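The key is under the flowerpot, and other lies

Sobia Ghauri has let out the house at Drarnholm for long enough to have opinions about cutlery. "People will forgive a cold lake," she says, pouring coffee in the kitchen where most of her guests seem to spend their holiday. "They will not forgive a blunt bread knife. I've had whole letters about the bread knife."

The house sleeps twelve, or fourteen if two of them are fond of each other. It stands at the end of a gravel track 28 kilometres from the nearest supermarket, a distance given in bold type on the booking page and which still comes as a shock to somebody every summer. There is a sauna, a rowing boat called Helmy and a piano that came with the building and will leave with it too.

She bought the place after a week's holiday at Sarnalen, further up the lake, where it rained from the first morning to the last. Most people would have gone home and booked Portugal. "I thought, if I can enjoy this, I can enjoy it anywhere," she says. "Then I got the heating bill."

The bills are a favourite subject. A week in high season brings in a decent sum; a week in February brings in 900 euros and needs a good part of that in firewood. Last year she put 1000 into the jetty and another 1000 into the road, and the guests praised the curtains. "The curtains were here when I came. I was going to throw them out."

I ask what a visitor should bring. Slippers, she says, and a torch, and low expectations of the telephone signal. Sheets can be hired, though half the guests decide at the last moment that they can't, and turn up with sleeping bags and a faintly heroic look.

Changeover day is the part she would happily give away. Guests leave at ten, the next lot may come at four and generally come at half past two, "just to drop the bags off". In between there are six bedrooms, three bathrooms and a barbecue that has to be scraped by someone – her, usually.

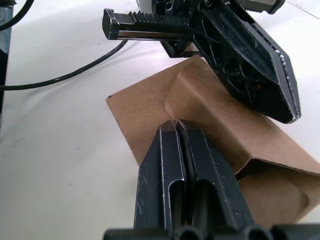

Rafsan Paul thinks the arrival time should simply be moved to five, and that anyone who turns up early could be sent round the lake path, which takes two hours if you read all the signs. Sobia has considered it. She has also considered the signs, three of which point the wrong way.

Would she sell? An agency called Tarar has asked twice, the second time with a brochure. She used it to light the sauna. "It was good paper," she says. "Very thick."

She has already taken bookings for next summer, among them a family on their fifth visit. They bring their own bread knife.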